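Last updated: January

Reading the board before the saw

Subbarao Iyengar has graded hardwood for furniture makers for most of his working life. He trained in a sawmill office, moved to the yard floor, and now assesses boards and finished panels for Nusum, a small timber merchant that supplies joiners and repair shops. We spoke at eight in the morning, before the first deliveries.

His work starts with moisture. Boards arrive with a kiln certificate, which he reads and then sets aside until he has taken his own measurements. "The certificate tells you what left the kiln," he said. "It doesn't tell you what sat in a truck." He takes readings at both ends and at the centre, and rejects a pack if the spread is wider than the customer's specification allows. Last year he checked 3,291 boards and sent back 85, most of them for uneven drying.

Grain comes second. Iyengar separates grain, meaning the direction of the fibres, from figure, meaning the pattern seen on the surface. Customers mix the two up, he said, and order one when they want the other. 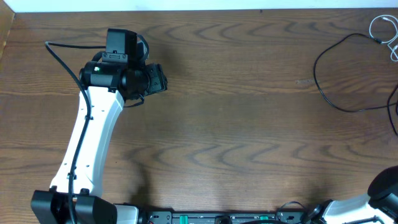
Figure depends on how the log grew and on the angle at which it was cut. A board sawn through the middle of the log will usually show straight lines, while one taken nearer the outside shows arches and peaks. On a tabletop with long streaks running across it and darker chevron shapes repeating in bands, Iyengar looks first at the spacing of the bands. "If the same peak comes back at regular intervals, I ask whether I'm looking at solid timber or at leaves of veneer laid in sequence," he said. "You can't settle that from the face. You go to the end grain or the underside."

He has no objection to veneer. A sound veneered panel moves less than a solid one, and for wide tops in heated rooms he often recommends it. His complaint is with paperwork that leaves the construction out. Wenjie Cai, who runs the repair bench at Vatitz and buys from him, has the same complaint from the other end. "I need to know how much I can sand," she said. "Solid, I can take the surface right back. Veneer, I might have one pass."

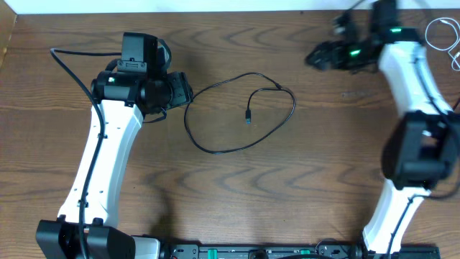

Finish is the third thing he records, and the one he finds hardest to put into words. Colour names vary between suppliers, so he keeps a set of sample blocks and notes the nearest match. Strong pattern makes the job harder. With a warm brown top crossed by curving dark stripes, he takes the colour from the lighter ground between the stripes and logs the dark separately. "Average them and you get a colour that isn't anywhere on the table," he said. He also views each panel from both ends – some figured timber changes tone when the light comes from the other side.

Cai asks for both colour readings when she has to patch an older piece. She will accept a small mismatch in the ground colour, which stain can correct, but not in the direction of the pattern.

Iyengar's records are kept on paper and copied into a spreadsheet at the end of the month. The current book has 678 entries. He has been asked to move to a tablet and has declined twice, on the grounds that dust gets into the charging port. The next load was due at nine, and he wanted the meter checked against its reference block before it arrived.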